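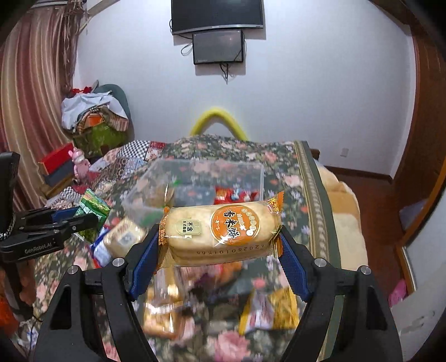
Participants wanted – Bulto home packing study, round two
Uleck Lab, Penitz. Paid, part time, done in your own home.

We need 12 more people to pack snacks with hand-held grippers. Spots go in the order forms come in, so send yours even if you're still checking dates with family. You can drop out later.

What the study is

Bulto looks at how a robot can learn to handle soft, slippery, wrapped things from people doing it first. You hold one gripper in each hand, squeeze to close the fingers, and move small packets from wherever they're lying into a clear plastic box. The grippers record what you do. Later a two-armed robot in our lab trains on it. No robot comes to your house.

What we got so far

Round one was in January, small group. 306 recordings, 287 good enough to train on. The rest were mostly short starts, or the box got knocked off whatever it was standing on. The robot did OK with boxes and firm bags. Bad with anything in crinkly film. It pinched the middle and the wrapper slid out. The people who had the least trouble took long packages by the two ends, pads flat against the film, and carried them level. When we trained only on their recordings, the robot dropped far fewer. Small sample, one lab, don't quote us on it yet. Round two is to see if that holds in real rooms with real clutter. Goal is more than 3,000 recordings total.

So please don't tidy up for us. Beds, couches, patterned covers, curtains, laundry on a chair, all fine. We want backgrounds that are different from eachother. Plain lab tables we have already.

What you'd do

One training visit at our rooms in the Te Moana building. Then you take the kit home: two grippers, open plastic box, bag of mixed snacks, charger, instruction sheet.
Each session is a string of short packing runs. Scatter the snacks, pick them up one at a time, put them in the box, dump it out, go again in a new arrangement.
Some runs start with one hand holding a packet while the other picks. The sheet says which.
Drop something? Keep going. We want the drops too, and how you pick it back up.
After each session, a short form. What was awkward, what slipped, any sore hands.

Who can do it

Adults, living in Penitz or close enough to come by for the training visit and the return.
Comfortable squeezing a hand grip over and over. If you have a wrist or thumb problem talk to us first, we may be able to set up shorter sessions.
A surface you can use, bed or table or floor, with a bit of walking room.
Left-handers very welcome, we had hardly any in round one.
No tech background needed. People who build robots for a living, sorry, not this round.

Pay and privacy

Paid per session, plus the training visit. Bus fare covered. You keep the snacks when your done (check the wrappers if you have allergies, it's a mix of imported and local).

The grippers carry cameras, so your room will be in the recordings. Put away mail, family photos, anything with names on it, and ask other people in the house to stay out while you record. You can look through your recordings before handing them over and delete any you want. Deleted runs still get paid.

To apply

Fill in the form at the Uleck front desk, or ask them to send you one. Say what kind of room you'd use, which hand you write with, and when you could come in for training. Put "Bulto round two" at the top or it ends up in the wrong pile. Round one people can apply again – tell us if you've moved.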